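Bench notebook, Kurkovix room
28/04/2018

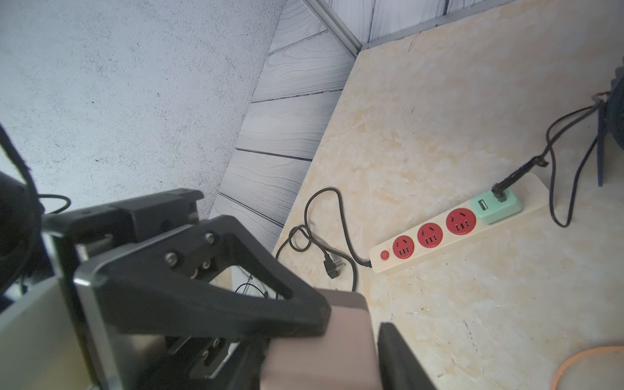

Power day! I have been wanting to sort out the outlets on the marble-pattern table since the start of April, and this morning I finally sat down and did it. The old arrangement was a mess of adapters stacked on adapters (you all remember the one that fell out if you leaned on the table). So now there is one strip, the cream one with the red round sockets, lying right across the tabletop at an angle. I love this thing. Each socket takes two-pin plugs in the top part and three-pin in the lower part, so we can stop hunting for converters. The switch is the little red round one at the left end, and the USB module is the mint-green bit at the other end, easy to spot even when you are half asleep. There's a black plug in the green module and I'd like that one to stay put, please.

Checked the total load with the Trokent meter. The soldering station and the desk lamp together came to 265 watts, and with the small Gerkberg fan heater on low we got up to 700. Well inside the rating! Ran it like that for 14 minutes and felt along the cord every so often. Barely warm.

Tried the strip parallel to the wall first and hated it, the cords all bunched up in the corner. On the diagonal they fan out nicely and you can still get a hand in to pull a plug. It does eat some table, so we may want to screw it to the wood-grain wall panel later on. Need to find out what is behind that panel before drilling.

Still to do:
- label the cords at both ends, the Russo tape sticks best
- order 2 more strips, same model, for the long bench
- move the heater somewhere sensible before the next person trips over it
- glue down the rubber foot I found on the floor, once I know what it came off

Heater is unplugged for the weekend. Meter is back in the top drawer, with fresh batteries in it.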